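Londia Home Laundry and Linen Support
Progress report for the Nimlow Fund, period ending November
Prepared by Parveen Chowdhury, project lead

1. Where we are

The grant pays for help with laundry, folding and bed making for people who can no longer manage these jobs alone. Home visits started on schedule and have continued without a break. We completed 361 visits in this period against a target of 538 for the full grant year, so we are ahead of the pace we set in the application.

Most visits follow the same order. The helper strips the bed if it needs it, starts a wash, folds and puts away whatever was washed last time, and makes the bed again. The application allowed an hour for this. In practice the washing takes care of itself and the folding takes up most of the hour. Rajitha Siddiqui has changed the visit sheet so that folding now has its own line, and helpers write down what was left undone when they had to leave.

2. Folding on the bed

We had planned to give each household a folding table. Kalevi Vuorinen tried one during the first visits and reported that there was no good spot for it in most bedrooms. People did not want another piece of furniture to walk around, and several asked for it to be taken away again. We stopped handing out tables after that and moved the work to the bed, where most people had always done it anyway.

The method is simple. The bed is made first, with the bedspread pulled up. Clothes go on top in one pile and are taken from it one at a time. Each piece is spread out, smoothed by hand and folded toward the middle. Finished pieces go at the foot of the bed, sorted by drawer. Dark clothes are done together so that lint from towels does not get on them.

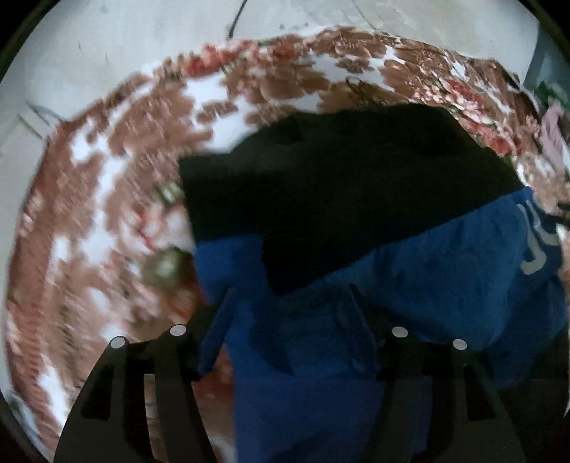
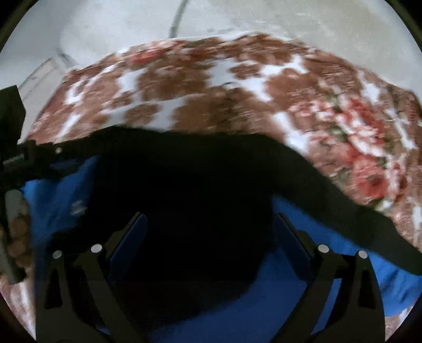

A few points have come up with this method. Bedspreads with a busy print make it hard for people with poor eyesight to find the edges of a patterned shirt, and socks get lost on them. Kavinda Barua suggested laying a plain sheet over the bedspread before starting, and we have bought a small stock of these in cream and dark green. The helper picks whichever one gives the better contrast with the clothes. Two households said no to the sheet because it was one more thing to fold at the end. We have left that up to them.

Height is the other problem. A low bed means bending for the whole job, for the client as well as the helper. Where the bed is low we now ask the client to sit in a chair beside it and we pass things over. This is slower – a basket that takes 20 minutes standing can take the rest of the visit – but clients do more of the work themselves, and that was one of the aims in the application.

3. Staffing

Ye-seo Ji joined as a second full-time helper and has taken over the visits on the Nikel side of town. Her training took longer than planned because the bed-making session had to be moved twice. All helpers have now finished it. We are still short of cover for sick leave, and nine visits were canceled for that reason.

4. Supplies and spending

Spending is within budget in every line except linen. We bought more fitted sheets than expected after finding that many of the ones in use no longer stayed on the mattress. The overspend was covered by the money set aside for tables. We would like your written approval for this change, which comes to $1,000.

The wash bags from Fakir have held up well. The labels on them have not, and we now write names on the bags with a laundry marker.

5. Next period

We plan to finish the remaining visits, add a short session on fitted sheets for clients who want one, and print the folding steps on a single large-type page. Rajitha has a draft, and three clients are trying it out at home. The first comment back was that the steps for long-sleeved tops are in the wrong order, so that part will be redone before we print.

We also need to decide what to do with the unused tables. They are stored flat in the Londia office. One option is to lend them to households with a free wall and a bed that is too low to work on. Kalevi will ask about this at his next visits and the answers will be in the following report.

Attached: visit totals by area, budget table, revised visit sheet.

Related reports
Londia Home Laundry and Linen Support: start-up report
Visit sheet, revised version with notes for helpers
Fitted sheets: sizes and ordering
Request for change of budget line
Nikel area: visit schedule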